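Teaching Rokcombe to Fold: A Gallery
Laundry, one demonstration at a time

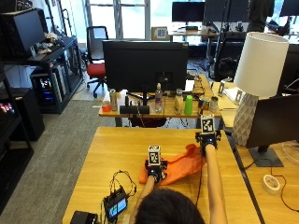 Both hands in the orange cloth, both wrists in full dress. The white cubes carry the black marker patterns, and the blue lights are on.

Rokcombe is our two-armed folding project, and the idea behind it is simple enough to explain at a family dinner. A person folds a cloth while wearing sensors. We record where the hands went. Later a pair of robot arms tries to do the same thing, and we all stand there with our arms crossed like parents at a piano recital.

I came to this work from a job writing control software, where I had opinions about elegance. Now I have opinions about napkins. The rest of this page is notes to go with the gallery, mostly for the new people starting in January who keep asking what the sessions are like.

The cloth
Orange was Nafula Rotich's choice. Our first cloth was a tasteful oatmeal color that disappeared completely against a pale wood table, and we spent a week admiring recordings of hands folding nothing. The orange one looks like something you would wave at a helicopter. Every demonstration starts with it crumpled, and you would be surprised how hard it is to crumple a cloth without a style. Teófilo Ríos has a style. We can pick his crumples out of the recordings, and we worry that the robot can too.

The wrists
The kits go on the wrists and the fingers stay free to do what fingers do. The cubes give a camera something to find from most angles, as long as you remember not to hide one behind the other. Everyone forgets. You reach across for a far corner, your own forearm gets in the way, and a perfectly good fold goes in the bin. After a few days you start moving like a waiter with two full trays, and after a few weeks you do it at home as well.

The folding
The official fold has 7 steps and is written on a card. Flatten, find two corners, bring them over, smooth, turn, fold again, push it away from you. "Flatten" takes up most of the time and all of the patience. A person does it by feel, without looking or thinking, and then has to do it again slowly enough that it can be followed. My grandmother could fold a fitted sheet in the air while talking on the phone. I am glad she never had to do it for Rokcombe.

The count
We have 1,641 demonstrations recorded. Of those, 613 are ones we would show to a visitor. The others include sneezes, hidden cubes, a cloth that went off the side of the table, and a long run in which I folded everything left-handed to be helpful and was asked not to be helpful again.

The other way of doing it
We also drive the arms by remote control, using a setup called Fusska. You hold a pair of handles, the arms copy you, and there is a slight delay that makes you feel as though you are folding laundry through a bad phone line. The recordings fit the robot better, seeing as the robot was there at the time. They also take far longer. My best Fusska fold ran to 9 minutes and came out looking like a sandwich someone had sat on. Nafula is quick at it and will not say how she got that way.

Bare hands with wrist kits are faster and more pleasant, and the result looks like folding. Then comes the job of turning a human wrist into a robot wrist, which bends in fewer ways and complains more. That part belongs to Elenis, our conversion software, and to whoever is on duty when Elenis decides an elbow should pass through a table.

Coming up
Towels are next, under the name Ñahui, and after that shirts with sleeves. I have asked about socks and was met with silence. New demonstrators should trim their nails, push up their sleeves, and read the card before sitting down. The orange cloth gets washed whether or not anyone thinks the softness will change the data (Teófilo thinks it will).

Page updated 22nd November.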